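Wäsche auf Flusskreuzfahrt: Haushaltstipps für die Kabine und für danach

Von Magdolna Kerekes, Dezember 2018

Im Prospekt der Reederei liegt immer eine Frau im weißen Leinenkleid auf dem Sonnendeck und schaut auf eine Burg. Wer das Kleid am vierten Tag gebügelt hat, steht nicht im Prospekt. Ich bin inzwischen auf 6 Flussreisen gewesen, zuletzt im Juli auf der »Vilela«, und kann sagen: Leinen ist auf dem Fluss eine Charakterprüfung. Man nehme es mit, wenn man zerknittert würdevoll aussieht. Ich sehe zerknittert aus wie ein Bett.

Zuerst das Packen

Die Schränke in der unteren Kabinenkategorie sind von Leuten entworfen worden, die selbst nur ein Hemd besitzen. Also rollen statt falten, und zwar T-Shirts, Schlafzeug und alles mit etwas Elastan. Hosen mit Bügelfalte legt man ganz nach unten und bittet sie um Verzeihung. Blusen und Hemden kommen zusammengeknöpft in eine dünne Reinigungsfolie, dann rutschen sie aneinander vorbei und knittern weniger.

Kleiderbügel bringt man selbst mit. Die vorhandenen hängen oft an diesen Diebstahlsicherungen, mit denen sich keine nasse Bluse ins Bad tragen lässt. Zwei aufblasbare Bügel wiegen nichts und sehen so albern aus, dass sie auch keiner mitnimmt.

Handwäsche im Kabinenbad

Das Waschbecken ist klein. Man wäscht deshalb abends zwei oder drei Teile und nicht am letzten Tag alles. Der Stöpsel hält selten dicht, ein flacher Universalstöpsel aus Gummi gehört in den Kulturbeutel. Als Waschmittel nehme ich flüssiges Feinwaschmittel, abgefüllt in ein Fläschchen mit Beschriftung. Die Beschriftung ist wichtig. Meine Kabinennachbarin Lensa Gebru hat sich auf der ersten Reise mit meinem Wollwaschmittel die Haare gewaschen und sah danach zugegeben besser aus als ich.

Ausgedrückt wird im Handtuch: Teil flach darauflegen, beides aufrollen, kräftig draufknien. Nicht wringen, vor allem keine Wolle und nichts mit Spitze. Danach über Nacht auf die Leine in der Dusche. Baumwollsocken brauchen zwei Nächte, dünne Wollsocken eine. Jeans wäscht man an Bord nicht, es sei denn, man hat bis zum Schwarzen Meer gebucht.

Auf dem Balkongeländer wird nichts getrocknet. Das steht in jeder Hausordnung, und der Wind zwischen zwei Schleusen liest sie durch und lacht. In Tedum habe ich einen fremden Büstenhalter an einem Poller hängen sehen.

Der Wäscheservice und seine Preisliste

Es gibt ihn auf fast jedem Schiff, und er arbeitet tadellos. Für ein Galahemd vor dem Kapitänsdinner lohnt er sich, für Unterhosen ist er eine Form der Verschwendung, über die man später nur mit engen Freunden spricht. Vor dem Abgeben die Preisliste ganz lesen, auch die Rückseite. Dort stand bei mir der Expresszuschlag.

Größere Schiffe haben manchmal einen Waschraum für Gäste. Die beste Zeit ist während des Landausflugs, die schlechteste nach dem Abendessen, wenn sich dort das halbe Mitteldeck trifft und einander die Trommeln neidet. Waschmittel immer sparsam dosieren, wenn das Wasser weich ist, sonst trägt man den Schaum bis Wien spazieren.

Daheim: die große Maschine

Nach der Rückkehr nicht den ganzen Koffer in einem Rutsch hineinstopfen, auch wenn die Versuchung groß ist. Erst die Taschen leeren. In meinen fanden sich zuletzt zwei Schleusenprospekte, ein Zuckertütchen und die Kabinenkarte 508, die ich eigentlich hätte abgeben sollen.
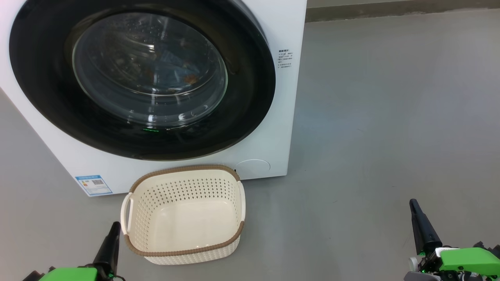
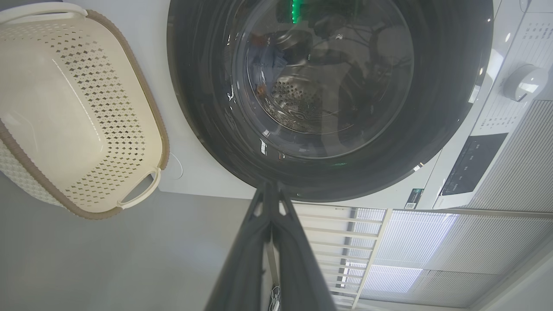

Frontlader mit runder Glastür und Edelstahltrommel.

Sonnencreme ist der heimliche Feind. Manche UV-Filter reagieren mit Eisen im Wasser und hinterlassen rostgelbe Flecken am Kragen, die man für ein Problem der Maschine hält. Den Kragen vor dem Waschen mit etwas Spülmittel einreiben, eine Viertelstunde warten, kalt ausspülen, dann erst in die Trommel. Chlorbleiche macht es schlimmer.

Rotwein vom Abschiedsabend: Falls er noch frisch ist, tupfen und mit Mineralwasser nachspülen. Ist er schon seit Worndale eingetrocknet, weicht man das Teil über Nacht in Wasser mit Sauerstoffbleiche ein, sofern das Etikett sie erlaubt. Salz auf dem Fleck hat bei mir nur zu salzigem Rotwein geführt.

Sandfarbene Trekkinghosen und Windjacken kommen ohne Weichspüler in die Maschine. Weichspüler setzt sich in die Fasern, und beim nächsten Regen in der Altstadt wird aus der Funktionsjacke eine Jacke.

Türdichtung nach der Urlaubswäsche auswischen, besonders die untere Falte. Dort sammelt sich alles, was das Ufer hergibt. Tür danach einen Spalt offen lassen, Waschmittelschublade ebenso. Das Flusensieb ist auch wieder einmal dran. Flache Schüssel darunterstellen, ein Lappen genügt nicht, ich habe es für Sie ausprobiert.

Koffer und Schuhe

Der Koffer riecht nach einer Woche Kabine ein wenig nach Maschinenraum. Mit feuchtem Tuch und einem Spritzer Essig auswischen, offen stehen lassen, zwei Tage später eine Schale Natron hinein und zumachen. Schuhe mit Zeitungspapier ausstopfen und das Papier am nächsten Morgen wechseln. Das Bordprogramm eignet sich dafür hervorragend, vor allem die Seite mit der Seniorengymnastik.

Kurze Packliste für die Wäscheecke

Universalstöpsel
Elastische Leine, 2 Meter reichen
Feinwaschmittel, beschriftet
Gallseife am Stück
Zwei aufblasbare Bügel
Wäschebeutel, einer für Getragenes, einer für Nasses
Fusselrolle (wer mit Prondus fährt: Die Sessel im Salon sind aus dunklem Samt)
Nähzeug mit schwarzem Faden, das Buffet betreffend auch ein Ersatzknopf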